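Section 4: Setting up your travel vaccine record

I keep the Wellthorpe travel health record going for our clinic group, and I wrote this part of the guide after setting up my own before a trip (and making a mess of it the first time!). Have your yellow booklet and your health card handy before you start.

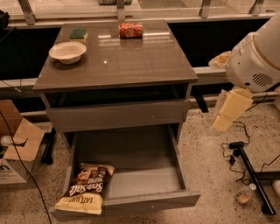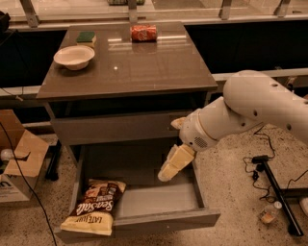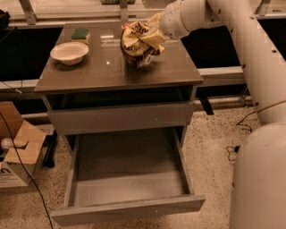
1. Open Wellthorpe and choose New Traveller. Type your name exactly as it's printed on your passport, middle names and all. I left mine off and had to start over.

2. Enter your record number. It's on the sticker inside the front cover of the booklet. Mine is 1318, but the form wants it with a comma, so I typed 1,318 and it was happy.

3. Add your vaccines one at a time, oldest first. For each one you'll need the month, the clinic and the batch code. If the nurse's handwriting beats you, leave the batch code blank and tick Check Later.

Note: Hepatitis A goes in as 2 entries if you've had both doses. Don't squash them into one line or the reminder for the second dose will keep popping up, and it's a cheeky little reminder.

4. Pick your clinic from the list. Ours shows up as Erkimwood, code 444. If you were jabbed at the old Plidholm rooms, choose Erkimwood anyway, as the files were moved across in October.

5. Tap Save, then wait for the green tick. It can take a while on a slow connection, so go and put the kettle on.

CAUTION: The record doesn't replace your yellow fever certificate. Border staff may ask for the paper one, so pack it with your passport and keep it in your carry-on.

CAUTION: If you're pregnant, trying for a baby or have a weak immune system, talk to your doctor or travel nurse before booking any vaccine the app suggests. It only looks at where you're going and knows nothing else about you.

6. To share your record with family, open Settings, then Karpenko Link, and send them the code. I've got mine shared with my sister, who checks it more than I do.

If the code doesn't work, go back to step 1 and compare the spelling of your name with your passport. Printing your record is covered in Section 5.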